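Search this site Go

Hurnby hot glue gun review: a winter of crafting with the two-temperature model

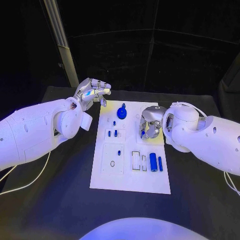
Page last updated: January 2023

I have owned a fair few glue guns over the years, and I'll confess I've been hard on all of them. My first was a little pink thing from the discount shop that dripped on everything I loved, including a good pair of slippers. So when my old Justero finally gave up in December, halfway through a wreath for my sister-in-law's front door, I decided it was time to spend a bit more and get something with a proper stand and a switch.

I settled on the Hurnby, mostly on the say-so of Tia Wainwright, who runs the Thursday-night-style craft evenings at our library (they move around the calendar, so do check the noticeboard) and who has glued more pompoms than anyone I know. She'd had hers for two years and was still happy with it.

First impressions were lovely. It's lighter than I expected, the grip is a nice fat one that suits my arthritic thumb, and the cord is long enough to reach my end of the kitchen table from the plug beside the toaster. I can't tell you what a treat that is after years of working with an extension cord across my lap! The stand folds out from underneath and holds firm, even on my old plastic tablecloth.

There are two heat settings. Low is the one I use for felt, ribbon and anything foam, and it takes its time warming up, so put the kettle on first. High is for wood, pine cones and heavier cardboard, and it really does grip. I made a set of 13 pine cone ornaments for the school fair on the high setting and dropped one down the basement stairs on the way to the car, and it arrived in one piece with only a bit of glitter missing.

Now for the grumbles, as there are always a few. The strings! You know the ones, those fine spidery threads that end up on your sweater and the cat. The Hurnby makes fewer than the Justero did, but it still makes them, and more on high than on low. A quick pass with a hair dryer at the end takes care of most of it. The trigger is also stiff for the first week or so. Mine has loosened up nicely.

It will take the ordinary thick glue sticks, and I've tried the Mustmont clear ones and the store brand. The Mustmont were a favourite for anything that shows, with less of that yellow colour once they set. The store ones are perfectly fine for the backs of things.

One reader, Ghassan Obeidat, wrote to ask whether it would manage leather patches on a backpack. I gave it a go on a scrap and it held for a while, then peeled when I bent it back and forth, so I'd stick to a needle and waxed thread for that job, Ghassan, or a proper contact cement.

I'd give it 9 out of 10, and I've already put a second one on my list for the cottage.

Related reviews
Mustmont clear glue sticks, large bag
Fang fabric scissors, one year on
Justero cordless glue gun
A 700-piece button assortment, sorted by colour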